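Guritlow (software)

Guritlow is an open motion planner for small, low-cost robot arms. It began at the Ruawai workshop as a replacement for hand-written scripts, and it has grown into a lively little project with 28 contributors. Given a goal for the gripper, it tries up to 400 candidate paths and keeps the smoothest one that clears every known obstacle - a steel mug on a glossy black board, for instance.
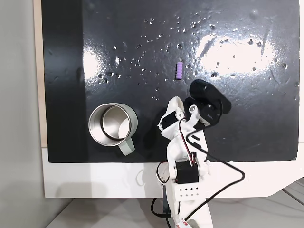
Raelene Tautahi has argued that the planner matters less than the perception step before it, as glare on a shiny surface can upset a depth estimate long before any path is drawn. Version 3 took up the point with a filter that drops unreliable pixels. Its test suite holds 719 recorded runs, and any of them can be replayed on a laptop - a real joy for newcomers!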